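Ticket 385 – Mullus cell, grasp recording stops early
Opened by: Babita Bhatia
Status: open

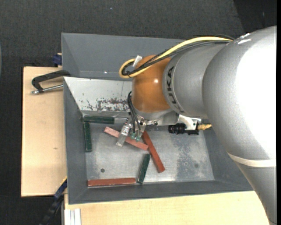
Recording run for the block picking set stopped at 200 attempts. Target was 1000. No fault on the arm controller, but the logger had quit writing.

15 January 2025
Restarted the logger and ran again. Same stop, same count. Disk is fine – over half free.

Update
Found a limit of 200 left in the Carness config from the October trials. Removed it. Seven attempts from the first run have no result label, so leave those out of training.

Next: full run overnight, then check labels before closing.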